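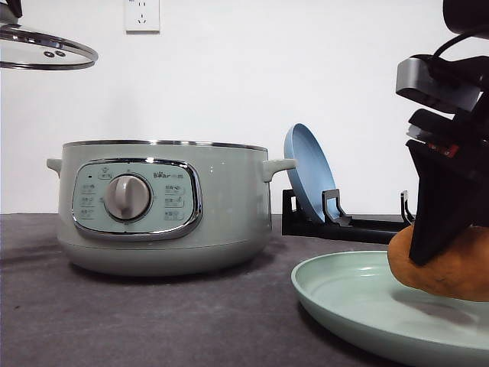 Photo: Irena Baran

Small electric pot, green, one knob

I bought this Bear pot in June for a kitchen with very little counter space. It's a squat pot with a handle on each side, a metal rim and a glass lid. It does soup, rice and noodles for one or two people without trouble.

The settings are all on a single knob. The labels are in Chinese, which I don't read, so I put the English names on a sticky note inside a cabinet door. After 3 weeks I stopped looking at it.

The side handles are short. Use mitts when you move it full. Washing up is easy, and the lid fits in my Dalen rack with the plates.

I paid 163 at Trukdale and would buy it again. Four stars.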